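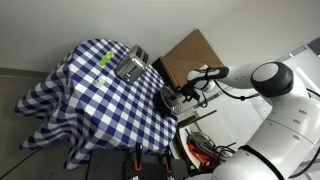
Page last changed: 4/29/21

Why does a pan lid rattle?

I used to think there was something alive in my gran's soup pan. Clatter, clatter, clatter! It was only steam, and I'll tell you how it works.

When water gets hot enough to boil, some of it turns into steam, and steam wants far more room than water does. It pushes up on the lid, the lid lifts a tiny bit, a puff gets out and down it drops again. Clink!

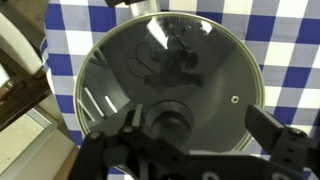 Some lids have a little hole for the steam to slip through, so they rattle less. Keep your fingers away from it when the pan's on, because steam burns.
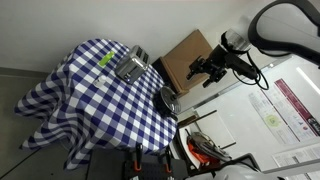
Toasters don't make a rattle, but they do make steam. Bread has water in it, you see. A shiny silver toaster with its slots at the top lets it drift straight up and out. Ask a grown-up to make you 2 slices and sniff (not too close!).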